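# Foro interno de Mantenimiento Informático – Delegación de Stavulbridge

**Tema: Procedimiento de revisión de equipos de sobremesa antes de su reasignación**

---

**r.karppinen** (coordinación técnica)

Estimados compañeros:

Se abre el presente hilo con objeto de recabar observaciones sobre la revisión interna de los equipos de sobremesa pendientes de reasignación. El lote comprende 67 unidades procedentes del antiguo edificio de Fidico. La propuesta inicial contempla las siguientes actuaciones:

1. Apertura de la carcasa y retirada del polvo.
2. Comprobación visual de los condensadores.
3. Verificación de las ranuras de expansión y de sus tapas traseras.
4. Reconexión de los cables de alimentación y de ventilador.
5. Cierre, arranque y anotación en la ficha.

Se ruega que las observaciones se remitan por este medio antes del martes.

Raimo Karppinen

---

**gvdlinden**

Conforme en líneas generales. Solicito, no obstante, que se aclare el punto 3. En la revisión anterior se invirtió un tiempo considerable en retirar y volver a colocar tapas traseras en equipos que no iban a recibir ninguna tarjeta. A mi juicio, la comprobación debería limitarse a las ranuras que vayan a utilizarse.

Gijs Van der Linden

---

**b.legoff**

Discrepo de la observación anterior. Una tapa mal asentada altera la circulación del aire y deja entrar polvo por la parte posterior. Además, el tornillo que falta en una ranura sin uso acaba echándose en falta cuando se instala una tarjeta. El coste de la comprobación es mínimo: basta con mirar la fila completa y tocar cada tornillo con el destornillador.

Benoît Le Goff

---

**gvdlinden**

Tomo nota. Mi objeción se refiere al desmontaje, que considero innecesario. Si se trata de una inspección sin retirar piezas, no tengo inconveniente.

---

**e.llewellyn** (almacén y compras)

Buenos días. Desde el almacén se informa de lo siguiente:

- El presupuesto disponible para repuestos menores asciende a 3.334 euros y no está prevista su ampliación.
- El pedido de tapas y tornillería se cursará a Van Hecke, con un plazo de entrega de 7 días laborables.
- No se repondrán tarjetas PCI convencionales. Los usuarios que aún dependan de ellas deberán comunicarlo a su responsable.

Respecto a este último punto, agradecería que en la ficha figurase expresamente si la placa dispone de ranura PCI o únicamente de PCIe. En el inventario vigente ambas aparecen bajo el epígrafe «expansión» y no resulta posible distinguirlas.

Eleri Llewellyn

---

**r.karppinen**

Se acepta la propuesta de la señora Llewellyn. La ficha incorporará dos casillas independientes. En cuanto al punto 3, queda redactado así: «Inspección de la fila de tapas y apriete de tornillos, sin desmontaje salvo anomalía».

---

**d.jenkins**

Con permiso de los presentes, deseo añadir algunas consideraciones prácticas, dado que me corresponde el primer turno de revisión.

Conviene tumbar la carcasa y comenzar siempre por el panel posterior. Se revisan en primer lugar los clips de retención y los tornillos de los soportes metálicos; a continuación, las ranuras, retirando el polvo con brocha antiestática y nunca con paño.

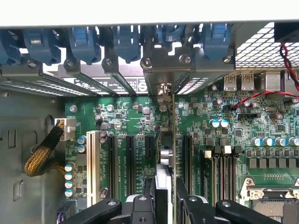

Los condensadores se examinan después con luz lateral, prestando atención a cualquier abombamiento de la parte superior. En caso de duda, el equipo se aparta y se consigna en la ficha; no procede sustituir componentes en el propio banco de trabajo.

Por lo que respecta al cableado, solicito que no se tire de los hilos para extraer los conectores. En la revisión de noviembre se devolvieron 3 equipos con el conector del ventilador dañado por esta causa.

Dilwyn Jenkins

---

**b.legoff**

Suscribo lo relativo a los conectores. Discrepo, en cambio, de la exclusividad de la brocha: en ranuras largas el aire comprimido ofrece mejor resultado, siempre que se aplique en ráfagas cortas y con los ventiladores sujetos.

---

**d.jenkins**

El aire comprimido traslada el polvo a la fuente de alimentación – y al compañero de la mesa contigua. Mantengo mi preferencia por la brocha, si bien no me opongo a que se autorice el aire en la sala ventilada.

---

**r.karppinen**

Se autorizan ambos métodos, con la limitación indicada por el señor Jenkins para el aire comprimido. La versión corregida del procedimiento se depositará en la carpeta compartida de Nurora, junto con el modelo de ficha.

---

**e.llewellyn**

Recibido. Ruego que las solicitudes de tornillería indiquen el paso de rosca. La última llegó únicamente con la palabra «tornillos».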